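Vegetable bed tips I no longer believe, and a few I do

Every March the same advice goes around, and I try some of it so you don't have to. Eggshells against slugs: I ringed 12 lettuces with them and the slugs walked straight over. Coffee grounds did no better. Raelene Ashby swears by copper tape, but her beds are raised and get sun until evening, so I'd credit the dry soil first.

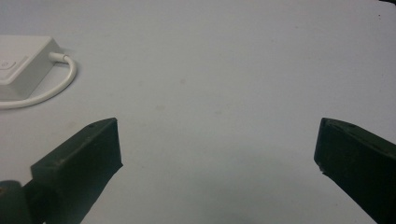
Do tomato seedlings need feeding as soon as they come up?
Wait until they have a couple of true leaves, then use a weak liquid feed. Most seed mixes already hold enough for the first few weeks.

Heat mats are oversold too. Peppers like one, and beans will rot on it if you keep them soggy. I set mine at around 60 degrees at night and lost nothing by it, whatever the seed packet says about 80.

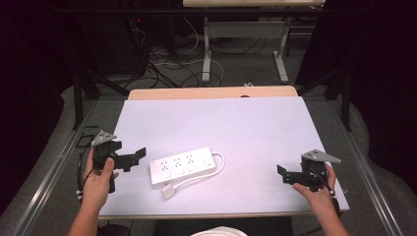

Then there's watering by the calendar. Push a finger into the soil, and if it's damp at the second knuckle, leave it alone. Teodor Kwiatkowski lent me a moisture meter that gave four different readings in the same pot. I gave it back.

Mulch I do believe in, straw mostly. Keep it off the stems.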